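Flivura open house, Wednesday, got there at 5 and it was packed allready. Signed in, sticker badge, lost Mio in the coffee line. Main room is one big open space, people standing in bunches, talking. Liked the plastic bowls best - black, yellow, red, plain picnic stuff, lined up on a little white table. Spiky plant next to it in a white pot with gray triangles, want one.

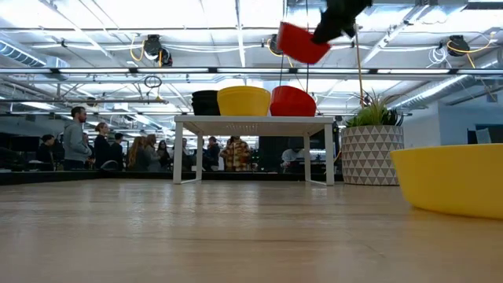 Haruto gave the talk, 33 minutes, couldnt hear much from the back. Train home at 6:57.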